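Toys and Play Equipment > Care, Repair and Storage
Thread: Washing hard plastic lending stock - dishwasher or basin?

grey_gusset
Posted 24/11/2018

We lend from two sites, Flendville and Lanard Road. The stock is mixed but the hard plastic is what gets washed most: play kitchen, bath toys, stacking cups, building plates. At present everything hard goes through a domestic dishwasher between loans. The procedure was written by Hugo Calvo before I took over the stock and has not been changed.

Three faults keep coming back.

1. Thin-walled pieces warp. Plates go first, then lids.
2. Printed labels lift at the corners and then hold grime.
3. Hollow pieces take in water and do not drain.

I am considering a change to basin washing for all of it. Has anyone made the same move, and what did it do to your turnaround? We have a little over 100 boxes on the shelf, so labour matters.

mossop
Re: Washing hard plastic lending stock

Before changing the method, find out what temperature you are washing at. A domestic machine on its intensive programme gets the load a good deal hotter than on the delicate one, and the drying phase can be worse than the wash if there is an exposed element in the base. Most toy plastics will deform well below 100 C, and the thin ones will do it under their own weight if they are leaning.

Top rack, lowest programme, heated drying off, door open at the end. Flat pieces stood upright and supported on both sides. I have done this for several years and I lose very few plates.

tinplate
Re: Washing hard plastic lending stock

Disagree with mossop on the lowest programme. If the water is not hot then the machine is only a rinse with detergent in it, and dishwasher detergent is harsh stuff to be leaving on something a toddler will put in its mouth. Low programmes on older machines do not always rinse well. We had a white bloom on dark pieces that turned out to be residue.

Basin every time. Washing-up liquid, warm water, soft brush, rinse under the tap, air dry. You can see what you are cleaning.

mossop
Re: Washing hard plastic lending stock

White bloom on dark plastic is limescale at least as often as residue. Wipe it with a cloth dipped in vinegar. If it goes, it was scale, and your basin would have left the same marks if you let the pieces air dry in a hard water area.

tinplate
Re: Washing hard plastic lending stock

We are in a soft water area. It was residue.

perrin_k
Re: Washing hard plastic lending stock

You are both treating washing as a single job and it is two. Cleaning removes soil. Disinfecting comes after, and only does its work on a surface that is already clean. For ordinary returns we clean and stop there. For anything that has been in a house with a stomach bug we clean, then disinfect, then rinse.

Our routine for the second group:

Basin holding 8 litres, filled fresh for each box.
Wash and rinse as normal.
Disinfectant diluted as the bottle says, in a second basin.
Items fully under for the contact time on the label. Ours is 5 minutes. Yours may differ.
Rinse again, then rack.

People skip the contact time. A dip and out is a waste of product.

Do not mix products between basins, and do not top up a basin that has gone cloudy.

grey_gusset
Re: Washing hard plastic lending stock

Thank you. The split is sensible and our paperwork does not have it. What do you do with squeezy bottles and anything else with a cap?

perrin_k
Re: Washing hard plastic lending stock

If the cap comes off, take it off and wash the two separately. If it is glued, treat the piece as sealed: wipe the outside with a wrung cloth and do not submerge it. A glued joint leaks sooner or later, and the water inside goes black. Bath squirters with a hole in the base I no longer stock at all.

tinplate
Re: Washing hard plastic lending stock

You can seal the hole in a squirter with hot glue before first use. It stops squirting, obviously, but it floats and it stays clean inside.

perrin_k
Re: Washing hard plastic lending stock

And when the glue plug comes out it is a small part. I would not lend that.

tinplate
Re: Washing hard plastic lending stock

Fair. I do it for my own children and not for loans.

astby_stores
Re: Washing hard plastic lending stock

I look after stock for the Astby group. We use both methods and sort by the shape of the piece and whether it carries print. It takes less time than it sounds, as the sorting is done once when the box is first put together and written inside the lid.

Machine: thick-walled pieces with no print and no cavity. Stacking cups, building plates, most bowls.
Basin: anything thin, printed or perforated. Perforated pieces need a brush from both sides. The machine leaves soft food in the holes and then bakes it on.
Wipe only: sealed hollow pieces, anything with a battery, anything with a paper label.

Spatulas with slots go in the basin for the same reason as colanders. Cups are fine in the machine if the rack holds them upside down; otherwise they come out full of dirty water.

Drying is where most people lose time. We use an Appiah draining rack, two tiers, with a towel under it. Boxes are not closed until the next morning. A lid put on a damp box undoes the whole wash.

 Play kitchen pieces are in the first two of these.

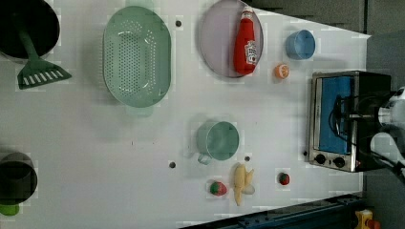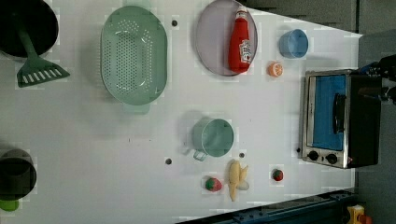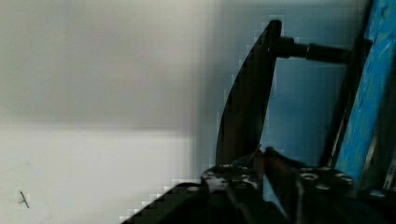

On labels: once a corner has lifted, pressing it back does not work. Either peel the whole thing and take off the adhesive with a little cooking oil followed by washing-up liquid, or retire the piece. Do not varnish over it. The varnish chips and then you have two problems. We record a peeled label on the box card so that a borrower does not report it as damage.

Warped plates I would keep if they still sit flat enough not to rock. It is a cosmetic fault.

mossop
Re: Washing hard plastic lending stock

Agree with all of that apart from the oil. It can craze some clear plastics. Try it on the underside first.

astby_stores
Re: Washing hard plastic lending stock

Noted. All of ours are opaque, so I have not seen it.

grey_gusset
Re: Washing hard plastic lending stock

I will go with the sort by shape, and perrin_k's second basin for illness returns. The lids will be marked up at Flendville first, then Lanard Road. I checked the machine as mossop suggested: it has been on the intensive programme with heated drying the whole time, so that explains the plates. It is now on the lowest setting.

Does anyone have a wording for the loan agreement that asks borrowers to say if there has been illness in the house, without putting them off returning the box?

perrin_k
Re: Washing hard plastic lending stock

Ours is a tick box on the return slip: "Please tick if this box needs an extra clean." No reason asked for. It has been on the slip since June and people do use it.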